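우리 집 식탁 다시 차리기 — 5월 살림 소식

Illarmont 주민 소식지 살림란에서 이번 달에 다룰 주제는 식탁 매트입니다. 지난 호에 식탁보 세탁법을 실은 뒤로 매트는 어떻게 관리하느냐는 문의가 이어졌습니다. 그래서 Ruver 거리에서 직물 가게 Jasińska를 운영하는 Marianna Borkowska 씨를 만나 이야기를 들었습니다. 가게는 2018년에 문을 열었고, 지금은 매트와 행주, 앞치마를 주로 팝니다.

먼저 크기입니다. 매트를 사기 전에 식탁의 폭부터 재야 합니다. 마주 앉는 식탁이라면 양쪽 매트를 놓고도 가운데에 냄비 받침 하나가 들어갈 자리가 남아야 합니다. Borkowska 씨는 손님들이 매트를 너무 큰 것으로 고르는 일이 많다고 했습니다. 접시와 수저, 컵 하나가 올라가면 충분합니다. 둥근 식탁에는 네모난 매트의 모서리가 밖으로 나가기 쉬우니 집에 있는 신문지를 매트 크기로 잘라 미리 놓아 보라고 권합니다.

다음은 소재입니다. 면은 빨기 쉽지만 처음 한두 번 세탁할 때 줄어듭니다. 리넨은 물기를 잘 먹고 빨리 마르는 대신 다림질에 손이 갑니다. 코팅된 천은 행주로 닦으면 되므로 어린아이가 있는 집에서 많이 찾는데, 뜨거운 냄비를 바로 올리면 표면이 상합니다. 조각을 이어 붙인 매트는 색이 서로 다른 천이 맞닿아 있어서 물 빠짐을 조심해야 합니다. 새것은 흰 수건을 적셔 뒷면 구석을 눌러 보고, 색이 묻어나면 찬물에 따로 빱니다.

얼룩은 종류에 따라 다르게 다룹니다. 기름 얼룩에는 주방 세제를 한 방울 떨어뜨려 손끝으로 문지르고 잠시 두었다가 헹굽니다. 커피나 홍차 얼룩은 찬물로 먼저 헹군 뒤 식초를 탄 물에 담급니다. 토마토소스는 숟가락으로 걷어 내고 뒷면에서 물을 흘려야 합니다. 앞에서 문지르면 더 번집니다. 말릴 때는 그늘에 펴서 말리고, 완전히 마르기 전에 손으로 네 귀를 당겨 모양을 잡습니다. 주름이 남으면 얇은 천을 덮고 다립니다.

보관은 접지 않는 쪽이 낫습니다. 가게에서는 두꺼운 종이 심에 말아 둡니다. 서랍이 좁으면 반으로만 접고, 꺼낼 때마다 접는 방향을 바꿔 줍니다.

무늬가 많은 매트에는 어떤 접시를 놓아야 하느냐는 질문도 있었습니다. Borkowska 씨의 답은 간단합니다. 매트가 복잡하면 접시는 한 가지 색에 가깝게 고르라는 것입니다. 가장자리 모양이 있거나 작은 점이 찍힌 정도는 괜찮다고 합니다. 흰 접시만 고집할 필요는 없고, 채도가 낮은 분홍이나 회색도 무난합니다.

매트 수선 강습은 금요일 저녁 Ukasville 주민센터 4호실에서 열립니다. 재료비는 59즈워티이고 바늘과 실은 현장에서 나눠 드립니다. 집에서 해진 매트를 가져오셔도 됩니다. 신청은 주민센터 접수대에서 받습니다.

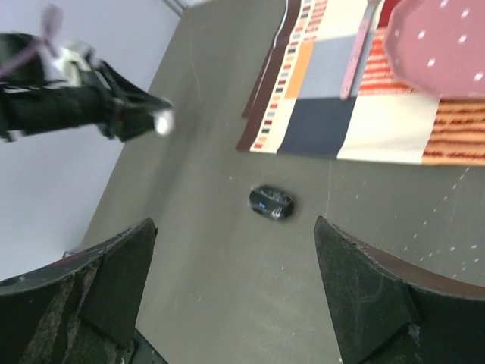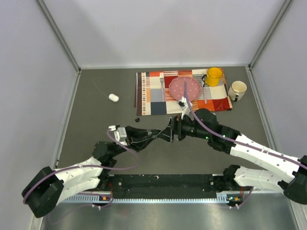 두 번째 사진: 조각보 무늬 매트와 물결 테두리의 분홍 접시

댓글

Zbigniew Piątek: 코팅 매트에 뜨거운 냄비를 올렸다가 자국이 남았습니다. 없애는 방법이 있나요?

살림란 담당: 표면이 녹은 자국은 되돌리기 어렵습니다. 하얗게 김이 서린 정도라면 마른 천으로 닦고 하루 두어 보세요.

파란대문: 리넨은 삶아도 되는지요. 어머니는 늘 삶으셨는데 저는 겁이 나서 못 하고 있습니다.

순이네: 종이 심은 포장지 쓰고 남은 걸로 해도 잘 됩니다. 금요일 강습 신청했어요.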